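List: Huvulwood Quilters and Menders
Subject: Re: Washing instructions for the guest house bedding
Date: Aug 4, 2018

On the Huvulwood list, a member wrote:

> We are taking over the linen for the guest house in Wudholm
> and I would like to know what others do about fitted sheets
> that won't stay put. Ours come up at the corners within two
> nights. The mattresses are deeper than the old ones. Also, is
> it worth mending sheets at all, or do you just cut them up?
> We have a closet full of singles from before the beds were
> replaced and I hate to throw them out.

We went through this when the Stelton house changed its beds, so I can tell you what we ended up doing. It took most of a winter.

Measure the mattress depth first, with the topper on if you use one. Ours were sold to us as standard and were nowhere near it. A sheet with a shallow pocket will pop off no matter how good the elastic is, and new elastic is wasted work on it. If the pocket is deep enough but the corners still ride up, the elastic is worn out and worth replacing.

For the mending question, my rule is to hold the sheet up to a window. If the middle is thin but the sides are sound, you can still split it down the center and join the outer edges. That makes a seam down the middle, and some guests don't like it, so we keep those for the fold-out beds. If it is thin all over, cut it up for pressing cloths.

What we do now, in order:

1. Wash before you measure or cut anything. Cotton will shrink again on you if it has only been washed cool. We wash warm, one full cycle, and dry it completely.

2. Unpick the old elastic at the corners only. Leave the hem along the sides if it is holding. A 24 inch length of new elastic at each corner was right for our doubles. Yours may want a little more.

3. Pin the new elastic at both ends and in the middle, then stretch as you sew. Zigzag, medium width. My old Stöckli skips on anything narrower, so test on a scrap.

4. Put the sheet on the bed before you finish off the threads. Pull the corners down first, then smooth toward the headboard. Wrinkles at one back corner usually mean that corner is set crooked, and it is easier to fix then than later.

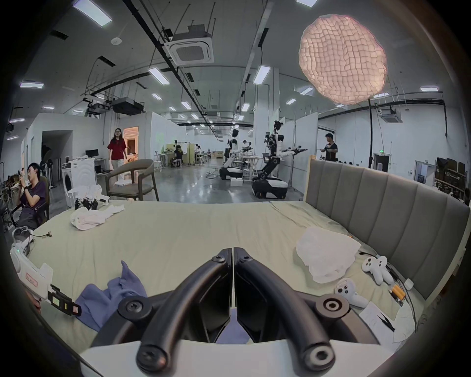
5. Mark the size on the inside hem. We use laundry pen, D for double and S for single, on the foot end. It saves opening every sheet in the closet.

On your singles: two of them joined lengthwise make a decent flat sheet for a double, with some left over for pillowcases. I would not try to make a fitted sheet that way. The seam takes too much strain.

The Wudholm thrift shop used to take flat singles if they were clean and had no stains. I haven't asked them this year, so call before you load the car.

Does anyone still have the pattern for the deep corner pocket that went out with the spring mailing? I lent my copy and would like to have it back on file.

--
To leave this list, send a blank message with "unsubscribe" in the subject line.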